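4.2 Start positions and wrist views

We collected 1,081 demonstrations of the pot-moving task with the Trado arm, 468 of them by a second operator who had not seen the first operator's runs. Each demonstration starts with the gripper open and the pot placed in or near one cell of a taped grid. Cell order was drawn at random before each session - operators did not choose it. We held out 160 demonstrations for validation, following the split used for the Sunik baseline. The policy receives the wrist view and joint angles only. Figure 2 gives one wrist view with the fingers still clear of the pot.

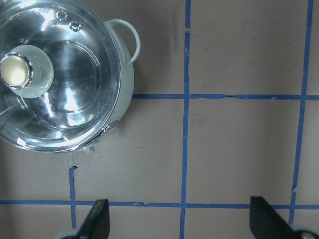

Figure 2. Wrist view, gripper open. N. Talukder and S. Debnath.

Grasp point prediction was hardest when the pot lay near the border of the wrist view. The lid knob is the feature the policy relies on most, and in Figure 2 the left edge cuts through it, while the pale green loop handle on the right side remains in view. We therefore labeled both the knob and the handle as valid targets, and scored a prediction as correct if it fell on either one.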